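2월 26일 로봇 동아리 'Comivus' 중간 진행 보고
Backlund 청소년·대학생 제작 지원 사업 담당자님께

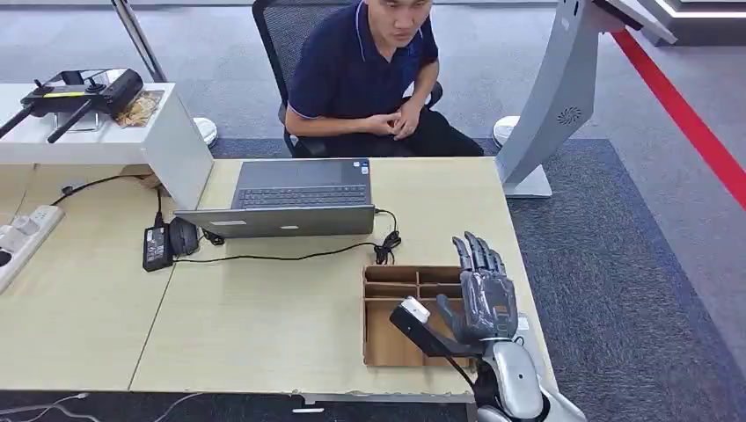 작업 책상에서의 손 동작 점검. 오른쪽 앞이 로봇 손, 그 옆이 칸막이 골판지 트레이

안녕하세요. 지난 12월에 첫 보고를 드린 뒤로 진도가 꽤 나가서, 쓰고 싶은 이야기가 많습니다. 이번 보고에는 손 제어, 분류 과제 연습, 예산 사용 내역, 그리고 대회 준비 상황을 담았습니다. 세부 로그는 신청 때 안내해 주신 양식대로 따로 올려 두었습니다.

1. 손 제어

가장 반가운 소식부터 말씀드리면, 손가락 네 개를 따로따로 움직일 수 있게 되었습니다! 12월까지만 해도 한 손가락에 명령을 보내면 옆 손가락이 같이 움찔거렸고, 원인을 찾느라 방학 첫 주를 거의 다 썼습니다. 결국 통신 주기를 맞추는 부분에서 우리가 순서를 잘못 짜 놓은 것이었습니다. 고친 코드는 스무 줄도 안 되는데, 그 스무 줄을 찾는 동안 제어반 학생들이 기존 코드를 처음부터 끝까지 읽게 되었고, 덕분에 이제는 1학년도 손 쪽 프로그램을 혼자 고칩니다.

손목 보정 절차도 새로 만들었습니다. 예전에는 전원을 켤 때마다 눈대중으로 자세를 맞췄는데, 지금은 노트북에서 보정 프로그램을 한 번 돌리면 2분 안에 끝납니다. 다만 손을 오래 펴 둔 상태에서 시작하면 엄지 쪽 값이 조금씩 밀리는 현상이 남아 있습니다. 3주째 들여다보는 중이고, 다음 보고 때는 원인이라도 적을 수 있으면 좋겠습니다.

2. 분류 과제

Nelgate 학생 로봇 대회의 본선 과제는 섞여 있는 작은 부품을 종류별로 칸에 나누어 넣는 것입니다. 공식 트레이는 대회장에서만 쓸 수 있어서, 우리는 골판지로 칸을 나눈 트레이를 놓고 연습합니다. 작은 칸에 넣는 동작이 역시 제일 어렵습니다. 큰 칸은 손이 조금 비뚤게 들어가도 부품이 안쪽에 떨어지는데, 작은 칸은 손끝이 칸막이를 건드리는 순간 트레이 전체가 밀려 버립니다.

그래서 접근 방향을 바꿨습니다. 옆에서 들어가던 것을 위에서 내려오도록 하고, 부품을 놓기 직전에 한 번 멈추게 했습니다. 같은 조건으로 100회를 시도했을 때 작은 칸에 제대로 들어간 횟수가 12월에는 41회, 이번 달에는 78회였습니다. 78이라는 숫자가 화이트보드에 적힌 날에는 다들 집에 갈 생각을 안 했습니다.

지금까지 쌓인 시도 기록은 모두 3620건입니다. 실패한 기록에도 빠짐없이 이유를 한 줄씩 적었습니다. '칸막이 접촉', '놓는 시점 늦음', '부품 미끄러짐'이 가장 많고, 이 분류표를 만든 뒤로는 회의가 눈에 띄게 짧아졌습니다. 다음에 무엇을 고칠지 표를 보면 바로 나오니까요.

3. 학생 활동

현재 활동 인원은 18명입니다. 제어반, 기구반, 기록반으로 나누어 운영하고 있으며, 학기 중에 한 번 반을 바꿉니다. 처음에는 바꾸기 싫다는 의견이 많았는데 막상 해 보니 기구반에서 온 학생이 배선 정리 방식을 통째로 바꿔 주기도 하고, 기록반 출신이 제어 코드에 주석을 꼼꼼히 달아 주기도 해서 저는 이 제도가 무척 마음에 듭니다.

기술 자문을 맡아 주신 Sebastião Amaral 선생님과는 온라인으로 두 차례 만났습니다. 두 번째 시간에는 학생들이 직접 질문을 준비했는데, 예정된 한 시간을 훌쩍 넘겨서까지 답해 주셨습니다. 손가락 힘을 전류 값으로 추정하는 방법을 이때 배웠고, 다음 달 목표에 바로 넣었습니다.

4. 예산

지원금은 신청서에 적은 항목대로 쓰고 있습니다. 지금까지 배정액의 절반이 넘게 집행되었고, 가장 큰 지출은 Flindia에서 구입한 교체용 구동 부품입니다. 배송이 예정보다 늦어 기구반 일정이 2주 밀렸지만, 그동안 연습용 부품을 3D 프린터로 뽑아 두어 분류 연습은 계속할 수 있었습니다. 남은 금액은 예비 손끝 부품과 대회 참가 교통비에 쓸 계획입니다.

한 가지 여쭙고 싶은 것이 있습니다. 케이블 정리용품과 멀티탭을 소모품 항목으로 처리해도 되는지요? 신청서에는 따로 적지 않았습니다. 가능하다면 책상 아래로 늘어지는 선부터 정리하고 싶습니다.

5. 다음 보고까지 할 일

- 손가락 힘 추정 기능을 붙이고 무른 부품으로 시험
- 엄지 값 밀림 현상의 재현 조건 찾기
- 작은 칸 성공 횟수를 100회 중 90회까지 올리기
- 대회 제출용 기술 설명서 초안 작성
- 신입 부원용 보정 안내서 다듬기

작업실 방문은 언제든 환영합니다. 미리 연락 주시면 분류 시연을 준비해 두겠습니다. 학생들이 직접 설명드리고 싶어 합니다!

Comivus 지도교사 드림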